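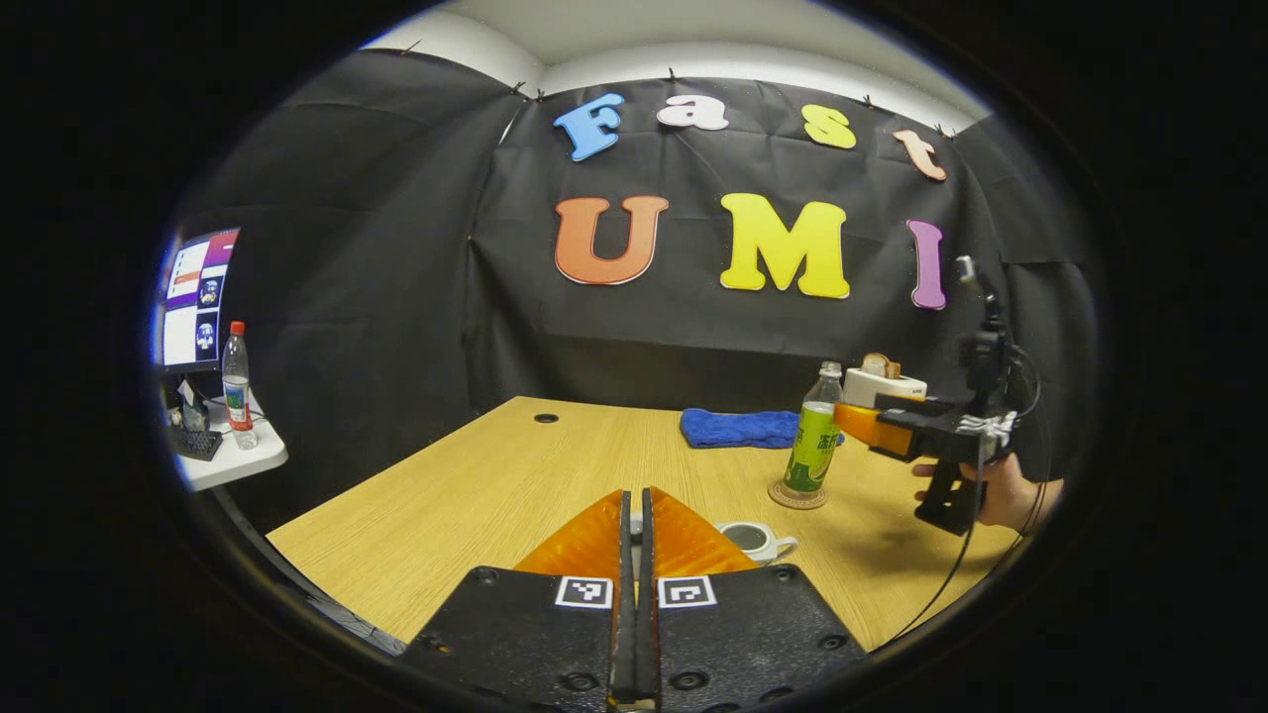
Gripper cable fault, bench sessions, September

Posted by Hanyu Shao, Pamthorpe workshop

We lost most of a week of bench recordings to one bad cable. The notes on this page are for the Duvdale and Gronow groups, who run the same hand-held grippers and asked what to check.

The bench
Toaster, mug, towel and bottle on the wood table, with two grippers in use. The toaster task needs both hands, so a fault on one side spoils the whole take.

What went wrong
The right gripper dropped its signal for a moment and then came back. The recorder did not stop and gave no warning. It filled the gap by repeating the last good reading, so the files looked normal in the list. Chi-keung Poon found it on Friday when he played one back and the right hand froze in mid-air while the left one kept moving.

How much was lost
We had 200 takes from that week. 37 had a gap in them and were deleted. Another 16 had a gap only in the last second and were trimmed.

The cause
The cable was breaking inside the jacket, close to the plug. It had been pulled each time someone reached across the table. Bending it by hand at that point made the signal drop every time. Nothing showed on the outside.

Safety
Seven takes had already gone to the Trokeo arm before the fault was found. On one replay the arm held still and then jumped to catch up. It hit the table edge and the operator pressed the stop. No one was hurt. Replays are now run at low speed first, with hands off the table.

What we changed
New cable, with a clamp at the plug end. The recorder now stops if a reading repeats for too long. Whoever is recording bends the cable at the plug before the first take and watches the signal light.

Still open
The left cable is the same age and has not been replaced yet. The spare is on order.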